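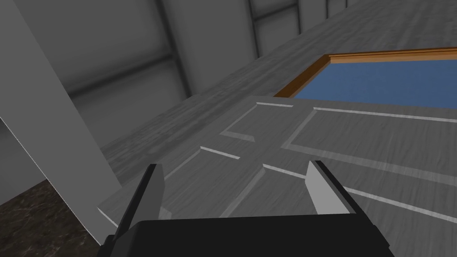 Collectors' night, Unddale library, 7 p.m. Notes for the 20-minute slot. Speak slower than last time.

Open with the hockey stick. Hold it up, say nothing, let them guess. Somebody will say it's a game-used Ravent. Tell them what I paid for it (708 dollars), wait for the groan, then tell them it was used in a game of street hockey by the seller's nephew.

First point: the word "used" is doing a lot of work. Game-used, game-issued, team-issued, practice-worn. A game-issued stick is one the equipment guy put in a rack. It may have had a lovely view of the ice.

Ask for hands: who owns something with a certificate? Now who has ever phoned the number on the certificate? Pause. Enjoy the pause.

Mitsuko Sugawara did phone hers. It rang through to a tanning salon. She has said I can tell this one as long as I mention she got her money back.

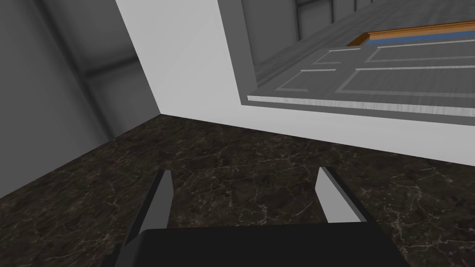 Second point, tape and wear. Players tape their sticks the same way for years and get cranky if you touch them. So find game photos and match the knob, the spacing, the nicks on the shaft. Scuffs on both sides of the blade are a good sign. Even scuffs, same depth all over, usually mean a man in a garage with sandpaper and a free afternoon.

Pass around the two pucks here. GET THE PUCKS BACK. (See Akbulut meeting, May.)

Third point, price. Carter Sandhu's goalie stick went for 2759 at auction. Same player, same season, no photo match: mine sat online for 47 days and drew one offer, which was a trade for a kayak. If Carter is in the room, let him take a bow, he'll do it anyway.

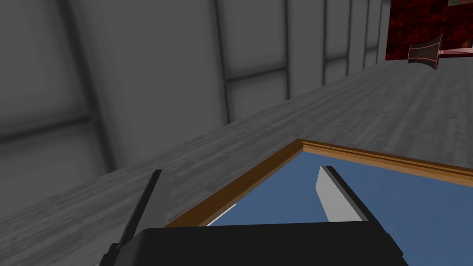

Light gray finger, right of center, against the blue surface.

Fourth point, storage. Keep sticks out of the attic. Lay them flat or hang them with support in more than one spot, out of the sun. Ferhat Saraç kept his by the radiator and now owns a very collectible banana.

If they ask about signatures: I'm not an expert, Elaheh Yazdani is, she's speaking after me, go bother her.

If they ask whether it's an investment: laugh politely, move on.

Finish with the four questions on the handout: who had it first, who had it next, what photo shows it, and what happens if I want to send it back. Then raffle. Benoît has the tickets.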